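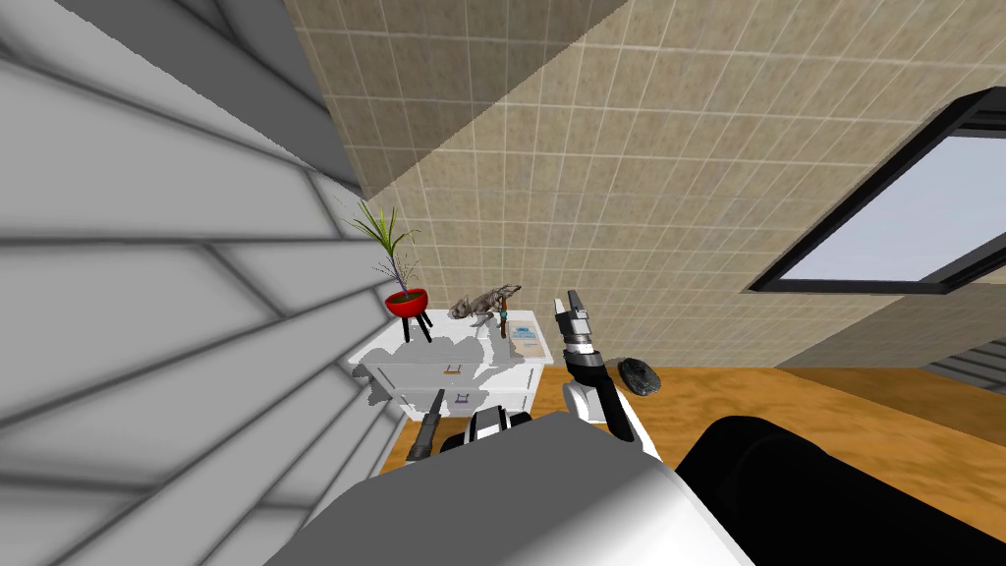

I moved my bedroom to the back of the apartment in November, mostly because of the garbage truck. It comes up Anozie Street before 6 a.m. and idles under the front window while the crew argues with the gate. I put up with it for three years. Then I started working early shifts and found I couldn't get back to sleep after it left.

The back room is smaller and I had been using it as an office. Moving the desk out took most of an afternoon. Ngozi Etim from downstairs helped me get it around the corner in the hall, and we still took a chunk out of the door trim. I filled it later. You can see the patch if you look for it.

## What changed

I go to bed at 10 now. Before, it was whenever I got tired, and that could be midnight or later. I charge my phone in the kitchen and use an old clock with a loud alarm. For the first week I got up twice a night to check that I'd set it. That stopped.

I also quit coffee after lunch. Raed, who works the same shift, told me to try it for a month before deciding anything. I had a headache for two days and then I didn't.

The room gets cold. The radiator is on the far wall and the pipe knocks when it comes on, which woke me up the first few nights. I bled it with a key from the hardware store on Banside and it's quieter, though it still gives one bang around the time the heat kicks in. I sleep through it most mornings.

## What didn't

I still wake up on my days off at the same time as on work days. I had hoped to get past that. I used to lie there and get annoyed about it, and now I get up and read or do the laundry before the machines in the basement are taken.

I'm getting close to 8 hours on most work nights. The front room is the office now. The truck still comes, but I'm usually on the bus by then. Next thing is curtains, because the alley light stays on all night and the blinds I have are too narrow by an inch on each side.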